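3.2 Where shoppers look for a refill

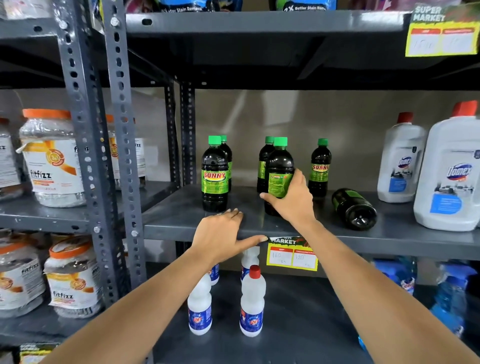 Figure 2. Bottles with green caps and "SUNNY" labels on a middle shelf.

I went into this part of the study pretty sure that price would explain everything, and I was wrong. We asked 119 shoppers at the Kellura and Hukex stores how they pick a household staple they've bought before. Of those, 81 told us they go by the color of the label first – price came up later, if it came up at all. Only 35 could name the brand they had at home. I'd love to say why, but our April survey was short and didn't ask (my fault!), so I come back to memory for color in Section 4.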